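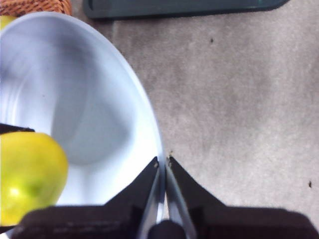 About Unero

Unero supplies and maintains tableware for shared kitchens. The stock consists of serving bowls, trays, baskets and the small items that go with them. We deliver, inspect, replace and, where a piece can be saved, repair. We do not cater, and we do not sell food.

The company was set up by Anum Kiani and Maysoun Saab, who had both worked in purchasing for residential colleges. Anum handles stock and inspection. Maysoun handles contracts, delivery routes and the catalog. Either of them can answer a technical question about a piece, and both read the general inbox.

What we supply

The catalog is divided into two ranges.

Boron is the bowl range. It covers mixing, serving and fruit bowls. All bowls in the range are specified by rim diameter, depth and base diameter, in that order. A wide rim is easier to lift with two hands but takes more shelf space, so we ask for shelf depth before confirming an order. Bowls intended for whole fruit should be deep enough that an apple placed near the rim rolls inward. Shallow bowls are listed separately under serving pieces.

Dantas is the tray and basket range. Trays are rectangular with rounded corners and a raised border. Baskets are woven and are meant for dry goods: bread, whole fruit, wrapped items, napkins. They are not suitable for washed produce that is still wet. Moisture collects where the strands cross and the weave loosens over time.

Customers often order from both ranges and combine them. A common arrangement is a bowl for fruit in use, a basket for fruit in reserve and a tray for moving either one between rooms. The pieces do not need to match in color. They do need to fit the same shelf, and the catalog gives a stacked height for every combination we have measured.
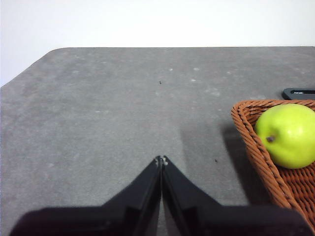 Surfaces matter as much as the pieces placed on them. Before a first delivery we look at the tables and counters where the tableware will be used. Mottled and speckled finishes hide crumbs and dust well, which is convenient in service and less so in cleaning. On gray tops in particular, pale smudges should be checked by touch as well as by eye. A smudge that comes off with a damp cloth is residue. A mark that stays after two passes is recorded as wear and noted on the site sheet, so that it is not reported again at the next inspection.

Table corners are recorded as square or rounded. On a rounded corner the usable area is smaller than the listed dimensions suggest, and a tray set flush with both edges will overhang. We recommend keeping trays clear of the corner by the width of the tray border.

Inspection and records

Every piece is entered in the register when it arrives and checked again each May. The register currently holds 3086 pieces, of which 1686 are bowls. The remainder are trays, baskets and small items. Chips, cracks and loose weave are graded on a two-step scale: serviceable or withdrawn. We tried a longer scale in the early years and dropped it - inspectors disagreed on the middle grades and the result was the same either way.

Withdrawn bowls are not resold. Withdrawn baskets are stripped for repair material if the strands are sound.

The register is kept in Ikano, our own stock database. Customers with a current contract can view their entries, add notes and mark a piece as missing. Ikano does not send reminders. If a note needs action before the next visit, please also write to the inbox.

Working with us

New customers receive a site sheet to fill in before the first visit. It asks for:
Number of people using the kitchen
Shelf depth and clear height
Table and counter finish
Type of dishwasher, if any
Foods kept out on the table between meals

Incomplete sheets are returned. Shelf depth is the entry most often left blank, and we cannot quote for Boron without it. Measurements should be taken from the front edge of the shelf to the wall, not to the back of whatever is stored there now.

Replacement orders for existing customers do not need a new sheet unless the shelving or tables have changed. Quote the register number printed on the delivery note.

Page last revised August 26, 2026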